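**Thursday, gripper comparison, table 2**

Today I changed to the Ziltwood fingers, the ones with stepped inner face. Speed limit is at 40 percent, same as with the Kershaw pair. Lamp stays at the far side and I do not move it between runs.

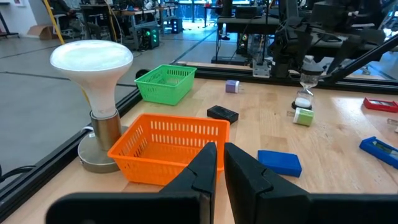
Plan is 20 picks per object, blocks first, then the round things. Wrist exposure is fixed at 9 ms – auto mode made the white dome too bright last time.
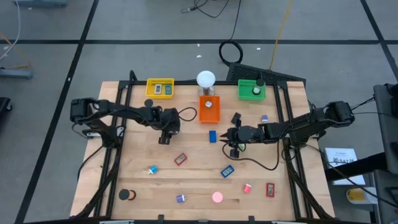 Still to check: cable slack on both wrists before the long run of 100. Pirkuso controller log goes in the August folder.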